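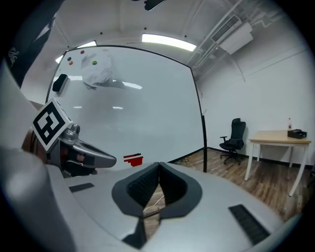 Biklow Supporters Club – Merch & Kit Talk

Thread: New away jersey sizing, has anyone got theirs yet?

Monday, August 3, 2026

northend_gary
Ordered the new away from Pikent the morning it went up. Went with a large, same as the last four seasons. It arrived yesterday and I can confirm it is a large in the sense that a large child could wear it. Is this the new cut or did I get a dud?

pucksandrecreation
New cut. They call it "athletic fit" on the product page, down under the washing instructions where you'd naturally look.

northend_gary
I have never once been athletic in it. I sit in section 10 and eat pretzels.

tworowsback
Mine fits fine. Medium, true to size. Maybe the pretzels are a factor.

zamboni_widow
Not the pretzels. I bought my usual in the women's and the sleeves stop well short of my wrists. The home one from last year is the same size on the tag and I can wear a sweater under it. Put one on top of the other and the new one is a good two inches narrower.

tworowsback
Did you wash the old one hot? They stretch.

zamboni_widow
Things do not stretch when you wash them hot. I would have a very different closet.

lefty43
Go up one size if you wear it over a T-shirt, two if you wear it over a hoodie. That was the advice in the arena shop back in March when they had the samples out. The guy at the counter also told me the crest would be stitched, so take that however you like.

northend_gary
Wait, it's not stitched?

lefty43
Heat pressed on the regular one. Stitched on the Akis version, which costs 43 dollars more.

pucksandrecreation
43 dollars for thread.

lefty43
It's nice thread.

tworowsback
I'll defend the pressed crest. It's lighter, it doesn't scratch, and I've had one for 6 years with no peeling. People treat stitching like a religion.

zamboni_widow
My husband's peeled before the playoffs. Mind you, so did the team.

benchminor
Does anybody know how exchanges work? I ordered with a number on the back and the confirmation email says custom items are final sale. I only noticed it says that after I paid, obviously.

pucksandrecreation
Final sale if there's a name or number. Blank ones you get 10 days, tags on, and you pay the postage. If they print the wrong thing it's on them. Last year they sent me somebody else's last name and swapped it without a fuss, though I'd started to get attached to it.

benchminor
So I'm stuck with it.

pucksandrecreation
Post it in the swap thread. Somebody smaller than you exists.

northend_gary
For those of us past saving, does Rezaei still carry the old cut? The store by the bus station, I mean. I'd rather have last season's in a size that closes the matter.

lefty43
They had a rack of last season's home when I was in. No aways that I saw. Prices were marked down but you have to ask, the stickers are still the old ones.

tworowsback
Last season's home has the ugly collar.

zamboni_widow
The collar is the best part of it. It's the only collar we've had with any ambition.

tworowsback
It has a lace on it. For what?

zamboni_widow
For looking good, which I realize is a new idea in your row.

northend_gary
Update: called Pikent, they'll exchange mine for an XL, but the XL is backordered until after the home opener. I asked for an XXL and she said those run big.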